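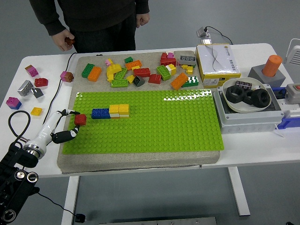 Green baseplate, short row, a lot of bricks still waiting their turn.

Mon 23 April

I have been told by three separate websites that building blocks are good for adults. They calm you down, they sharpen your focus, they do something for your hands. I don't buy it. I have spent a good part of my life near these bricks and what they mostly do is get under the couch.

Still, I keep ending up back at them, so I may as well write down what I think of the latest round of advice.

The big one going around is "sort before you build." There's a storage outfit called Fistska that will sell you a tower of little drawers for this, 25 of them, each with a label holder. I bought it in September. I sorted by color for two evenings and then by shape for one, and by the end I had 1,302 pieces put away and no wish at all to build anything. The drawers stick, too.

Compare the table in the photo. Bricks scattered behind the baseplate, more of them on the bare tabletop off to the left, pink next to red next to gray. By the drawer people's standards it's a failure. But there's a row going, blue and then yellow, with a red one right beside it, and every other piece is out where you can see it. I'd take that over drawers any day.

I'm less sure about the baseplate. Bright green is the color everybody seems to own and I have never understood why. Anything green you put on it disappears, and under a ceiling light it shines right back at you (you can see the glossy patch near the corner). I tried the gray one from Luvau, which was supposed to fix that. It did, but the studs were so tight that getting a brick off took a butter knife. So I'm back to green and complaining about it.

Then the slab. Putting the plate up on something thick does make sense to me, at least in theory — you aren't bending down as far, and the front edge of your work is easy to find. I tried it with a piece of packing foam out of a Gentile lamp box and it squashed every time I pressed. Stone would hold up better, if you want to be the person carrying stone to the hobby table. I don't.

What I do believe in is a plain white table. Mine is brown with a busy grain and I lose the small pieces constantly. The Esamton one I've been looking at is 218 dollars, and I think that's too much for a flat surface with four legs. I'll probably wait for a sale and then complain about the delivery.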